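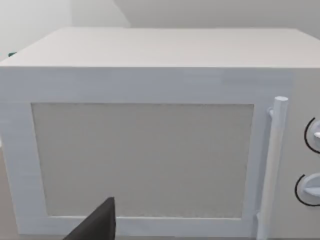

Slide 1: white microwave, front and top

Home | Talks | Notes | Archive | Contact

Sep 25, 2020
By Ásdís Kirkegaard

Speaker notes, shared kitchens talk, Drudthorpe

Start quick. Thanks to Tuvura for the room. Two-minute hello, no more.

Who shares a kitchen at work? Hands up. Keep them up if you've argued over the fridge. (wait)

The survey. 298 replies, three buildings. Main gripe is queueing at lunch, then smells, then mugs. Read out the mug quote, slowly.

Lunch queue. 62 people on one floor at Zorside, all stopping at noon. Tried staggered breaks in June, 60 signed up. Grumbling at first. Teams that eat together want to keep eating together, so let them pick the slot as a team. Don't get stuck on the rota software, say ask me after.

Fish. Will get a laugh, move on. Point is a written rule goes down better than a note on the door. Notes get rude. Show the rude one if theres time.

Cleaning. Grímsdóttir building has it in the cleaners' contract, the others don't. Costs more. Worth it? Leave that open, ask the room. Someone from facilities usually has veiws.

Fridge. Clear out on the last working day of the month, names on everything, no name it goes. Say who does it. If it's everyone's job the yoghurt stays till spring.

Skip the furniture bit if over time. Chairs go in the handout anyway.

Questions. Repeat each one back, mic is bad at the rear. Handouts by the door.

Recent notes
- Bikes, showers and the 9am rush
- Quiet rooms: who books them
- Moving desks without a row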